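Teaching by the Shoeful: A Talk with Kenneth Yule
Jun 20, 2018

When I asked Kenneth Yule how his morning had gone, he laughed and said he'd spent most of it putting shoes away, taking them out, and putting them away again. He runs data collection for a small project called Totine, and he is wonderful company, the sort of man who offers you coffee twice and then forgets to make it because he's thought of something else to tell you.

The idea, as he explained it to me over a good half hour, is that a pair of robot arms should learn household chores from examples, with a person guiding the arms through each one. "We used to write the motions out by hand," he said. "Lovely on paper! Then you'd turn a shoe a little sideways and the whole thing fell apart, and you'd be back at your desk until supper."

Each recorded try is called an episode, and they collect 100 of them before anyone is allowed to change the task. His colleague Vlastimil Rusnák does most of the guiding these days, and Kenneth says you can pick out his episodes without looking at the name on them, he is so patient on the approach.

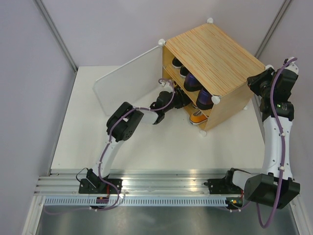 "What I want is variety," Kenneth went on. "If you always set the cabinet square and line everything up nicely, the system learns your tidiness and very little about shoes. So we turn the cabinet, we swap the pairs, we let a toe stick out. Vlastimil hates it, he's a neat person, but he does it."

I wondered what became of the bad tries, the ones where a shoe gets dropped or the door gets bumped. They keep those too, it seems, with a note attached. In November they threw out 21 episodes for being clumsy and then wished they had them back, and he still sounds a bit sore about it.

The lower shelf is the hard one, he told me, there being so little room for the fingers once they're in under the upper board. "You feel your own shoulders go up when you're guiding it," he said. "I go home stiff as a post, and my wife asks me what on earth I've been lifting."

They hope to reach 500 episodes before moving on to folding towels, a job Kenneth is looking forward to and Vlastimil, I gather, is not.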